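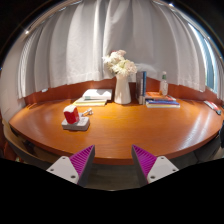
Otinholm Curved Window Table with Low Back Panel

Solid-feel wooden table for the space under a window, made by Friesen and sold assembled or flat. The front edge is a continuous arc. The rear is straight and is intended to sit against a low wooden panel, which is ordered as a separate part. The tabletop is supplied in an orange-brown gloss finish. The back panel is finished one shade group darker, in reddish brown, and the two are not offered as a color match.

Intended use

The Otinholm is a display and reading table. It carries books, a vase of flowers, a drinks bottle and small personal items without the top feeling crowded. It can serve as a writing surface for short periods. It is not a dining table and is not rated for clamp-on vises, monitor arms or sewing machines.

Do not sit or stand on the front edge. The arc extends past the support line, and weight placed there loads the fixings in a direction they are not designed for.

Positioning

Place the table with its straight side toward the wall. The curved side faces the room. Rooms with a narrow walkway benefit from the curve, as there are no front corners to catch a hip or a bag strap.

Floor-length curtains should be shortened or tied back before installation. Curtains that end above the top of the back panel can hang freely behind the table. White pleated curtains are the usual choice with this finish, and the pleats will hang straighter if the hem is kept clear of the panel. Leave enough space to draw them without dragging fabric across items on the tabletop.

On dark floors the underside of the table reads as shadow. Customers who want the base to be visible should ask for the light base option at the time of order. It cannot be fitted later.

Back panel

The panel stops small objects from dropping behind the table and gives upright books something to lean on. It is low by design and does not block the window.

Paperbacks and thin hardcovers can stand directly against the panel. Put a heavier item at the open end of the row to keep it from sliding, as the gloss surface offers little grip. Oversized books should be laid flat, largest at the bottom, toward the rear of the table.

The panel attaches with 18 screws, which are included. Pilot holes are drilled at the factory. Do not glue the panel. A glued panel cannot be removed for refinishing and is not accepted for return.

Surface

The finish is applied in 4 coats and polished by hand between the third and the last. It is glossy and will reflect window light. Reflections are strongest with the curtains open and are reduced, though still present, with light curtains drawn.

Small variations in tone along the arc are normal. They follow the grain and are not grounds for replacement. Chips, blisters and lifted edges are covered.

The finish resists water for short contact times. It does not resist acetone, nail polish remover, concentrated alcohol or undiluted cleaning products.

Care

1. Dust with a dry, soft cloth. Follow the curve of the front edge in one direction.
2. Wipe spills at once. Dry the area fully afterward.
3. Put a felt disc under ceramic vases. An unglazed foot ring will scratch the gloss when the vase is turned.
4. Change flower water away from the table.
5. Keep bottles capped when they are left standing on the surface.
6. Do not use silicone spray. It prevents later coats from bonding.
7. Lift boxes and small stands instead of sliding them.

Fine scratches can be reduced with the Brandach polish kit, sold separately. The kit contains paste, two cloths and an applicator. It is suitable for the tabletop only. The back panel has a lower sheen and will show a bright patch where polish is applied.

Assembly

Flat orders require two people. Assemble the table upside down on a blanket, tighten all base fixings by hand, turn it upright, and then complete the tightening. The back panel is fitted last, with the table in its final position.

Power tools may be used on the base. Use a hand screwdriver on the panel. Overdriven screws will mark the front face.

Check the fixings again after 500 hours of indoor heating in the first season. Wood moves as the room dries, and a slight loosening in this period is expected.

Ordering

The table, the back panel and the light base option are separate line items. The panel is cut to the table it is ordered with. If you are adding a panel to an existing table, include the number stamped on the underside.

The current production run is limited to 400 tables. Orders placed after the run is sold out will be held for the July run. Finish samples are available through Grudis showrooms and can be kept for two weeks.

Returns are accepted on unassembled tables in original packing. Panels cut to order are not returnable unless faulty.

Comments

Zoila Apaza
Does the panel come in the orange-brown as well? I would prefer both parts the same.

Garnet Lévesque (Friesen)
No. The panel is produced in reddish brown only. It can be ordered unfinished on request, with a longer lead time.

Ravinder Nguyen
Item 3 under Care is correct. I turned a vase without felt and have a ring. The polish kit took out most of it but you can still find it with a lamp held low.

Ginette Hawthorne
Mine arrived assembled and would not go through a standard bedroom door until the base came off. Delivery did that for me. Please put the door clearance on the page.

Solange Robichaud
Books slide on this finish if the row is short. I use a strip of shelf liner under them, cut narrow enough that it does not show.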